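Door bins, bottles and a compact fridge

The compact refrigerator sits on a stack of reddish-brown bricks. Its thermal behavior is fine. Its storage behavior is not, and I spent part of February on the second problem.

The cavity has clear shelves and a fan opening at the back. I wanted the shelves kept for food, so drinks go in the door. The door has a bin across the upper part and a deeper pocket below it. Anything tall goes in the pocket.
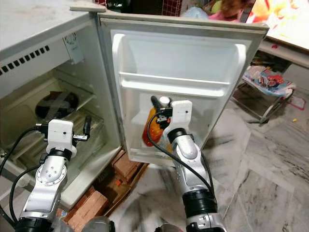 Loading the door

Bottles go in one at a time, upright, base first. I hold them by the shoulders, just under the cap. The wide ribbed caps are easy to grip but put sideways load on the neck, and an older bottle of mine cracked there.

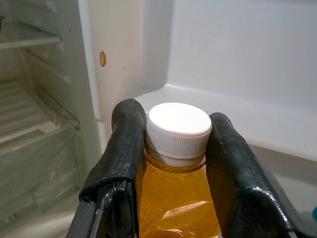
The second rule is a single row. Two deep looks efficient on paper, but the back bottle then has to come out over the front one, and the door gets held open for the duration. I timed this once with a kitchen timer: 40 seconds to reach a bottle in the back row. With a single row I stopped timing.

Order within the row matters less than I expected. I tried sorting by height and then by contents, and settled on leaving the caps as the index. White caps are the orange and yellow drinks, teal-green and bright blue are their own thing. With the door open, the caps are what I read first.
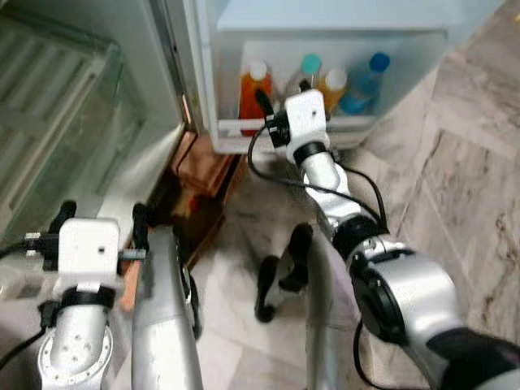 Dušan Hájek wrote that he puts the heaviest bottle nearest the hinge, on the theory that it reduces the moment on the door. The theory is correct. My door shows no sag either way, so I have left mine alone.

Clearance

The door needs its full swing, and that governs what can stand on the floor nearby. At present that means a folding chair, a frame of light brown planks and a few orange bricks. I close the fridge before moving any of it. The bricks go on the frame or on the chair seat, which keeps them off the floor.
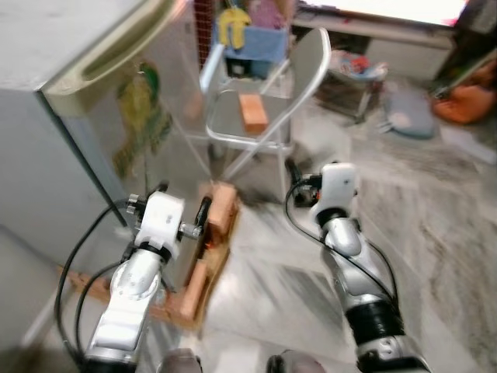

Wilfredo Macaraeg asks whether a left-hinged door would solve the clearance problem outright. It might, if the hinge bracket can be swapped. I have not taken mine off to check.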